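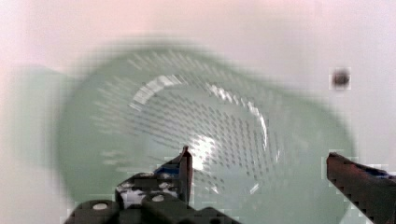
The Honlow homewares shop Paiva will stop ordering metal colanders in February and replace them with a single plastic range, the Puvuvitz, made by Jostuvton. The shop says the new one drains faster, rinses cleaner and takes up less room in the cupboard. It also says the colour was chosen with care, and on that point there's little to argue with. It's a pale green that lets some light through, and looking down into it you get short dark marks in diagonal rows, bending with the curve of the wall. It would look good next to most sinks. Whether it does anything a ten-year-old steel colander doesn't do is a separate question, and the answers so far are thin.

Vitória Paiva, who owns the shop, announced the change to customers in a one-page notice taped beside the till. The notice says Jostuvton has sold more than 3000 of the colanders and that "the feedback has been wonderful." It doesn't say over what period they were sold, who gave the feedback, or whether anyone was asked for the other kind.

Asked about this, Paiva said she hadn't seen the feedback herself. "They told me it was very strong," she said. "I've used one at home for a while and I like it. That's good enough for me to put it on the shelf."

It may not be good enough for everyone who walks in looking for something to strain potatoes with. The shop has carried at least two sizes of steel colander for as long as most regulars can remember, along with an enamel one that sold well every winter. Those will be marked down until they're gone. Paiva said she might bring the enamel back if people ask for it, but she wouldn't say how many people would have to ask.

The range is also being sold as a set, and this is where the pitch gets harder to follow. Shoppers who came in for a colander are being steered toward plates, bowls and dishes in matching soft colours, on the grounds that a kitchen works better when everything in it belongs together. Nothing in the notice backs that up. A bowl holds soup at the same rate whatever it's parked beside.

Laid out together on a white tabletop, the pieces certainly look related. There's the oval colander in sage green with a small tab at each narrow end, a shallow round dish in a bluer green, a translucent plate with a hint of lilac and a small light blue bowl. The plate has a ketchup bottle lying across it, the bowl has something round and orange in it, and a monitor has one foot on the dish. It's closer to how most people's tables look than anything in the brochure, which shows one fig.
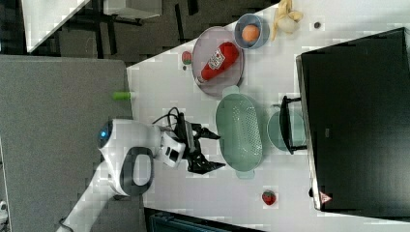
What the claims rest on

Jostuvton's case for the Puvuvitz comes down to a drainage test. According to the leaflet tucked inside each colander, 1000 millilitres of water poured in with 820 grams of cooked pasta will clear in less time than it takes "an ordinary strainer." The ordinary strainer isn't identified. There's no photo of it, no size and no word on how many openings it had or whether it was clean.

The leaflet also recommends leaving the pasta to stand for 90 seconds afterwards, and it doesn't make clear whether that wait is part of the test. If it is, the result means very little. Most things with holes in them will drain pasta if you leave them alone for a minute and a half.

Rodrigo Caldeira, who handles sales for Jostuvton in the region, said by phone that the wait was "for best results" and had nothing to do with the comparison. He said he'd try to find out which strainer was used. He called back later in the day to say the person who would know was travelling.

Caldeira was more comfortable talking about shape. An oval colander, he said, sits across the narrow part of a sink where a round one tips over, and the tab handles let it go into a drawer. Both of those seem fair, with a catch. Small tabs are easy to store and not so easy to grab with oven mitts on, and a pot of boiling pasta water is exactly when you'd want something to hang on to. He said he'd never heard a complaint about it.

Then there's the matter of the holes. The leaflet calls them "micro-spaced for a gentle, even flow," a phrase that could describe a showerhead or a salt shaker. Up close the pattern is plain enough: small round holes, each row offset from the next, packed tightly across the green. A separate curved band of them runs along just below the main field. It's neat work. Small holes are handy for rice and berries, and they're also what catches couscous, tea leaves and the grey scum off lentils, and the more of them there are, the longer somebody stands at the sink poking at them with a brush. 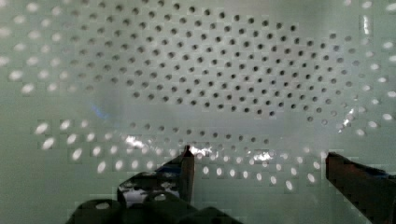

Rinses clean, with conditions

The notice in the shop says the colander "rinses clean in seconds." The leaflet says something longer. It asks owners to rinse right after use, before starch has a chance to dry, to avoid scouring pads, and to keep it on the top rack if it goes in the dishwasher. Tomato sauce gets its own line: the maker warns that it may leave a tint and says this is normal and won't affect performance.

That last part will be familiar to anyone who has owned a pale plastic container and a jar of pasta sauce. A light green colander is a lovely thing on the first day. Buyers would be wise to wonder about it after a year of spaghetti nights, and the leaflet has nothing to say about years. There's a guarantee against cracking, but it excludes "changes in colour, surface or finish," so the part people are paying extra for is the part that isn't covered.

Fernanda Loureiro has already bought one and returned it. She runs the kitchen at a lunch place two doors down from the shop and said she wanted something light for washing greens.

"It washes lettuce fine," Loureiro said. "So does the sink. I put hot potatoes in it and it felt soft on me when I lifted it. Maybe it wasn't soft. I didn't want to find out with a full one."

Paiva gave her a refund and, Loureiro said, was nice about it. Caldeira said the colander is safe with boiling water and that a bit of flex is part of the design.

Not everyone is put off. Ermelinda Serrano picked up the colander and the blue bowl on the same visit and said she'd do it again. Her old colander was steel, weighed a lot and had lost a foot, and she has arthritis in one wrist. "This one I can lift," she said. "I don't care how fast it drains. I'm not in a race."

Hers was the most convincing case for the Puvuvitz anyone made all week, and it doesn't appear in the notice or the leaflet. Weight gets one mention in the brochure, under the heading for travel.

Steel on the discount shelf

Paiva said the remaining metal stock has been moved to the back of the shop, beside the cake tins. The enamel colanders were already down to the display model when we asked. Customers who want a steel one later on can still place a special order, though the shop will want a deposit and can't promise a delivery date.

The plastic colander can be bought on its own. The shop's sign only gives a price for the set, so it's worth asking at the till. Returns are accepted with a receipt, and that includes pieces that have been used, according to Paiva, who said the policy hasn't changed and won't.

Jostuvton had not identified the ordinary strainer by the time this was written. Caldeira said he would pass the name along when he had it.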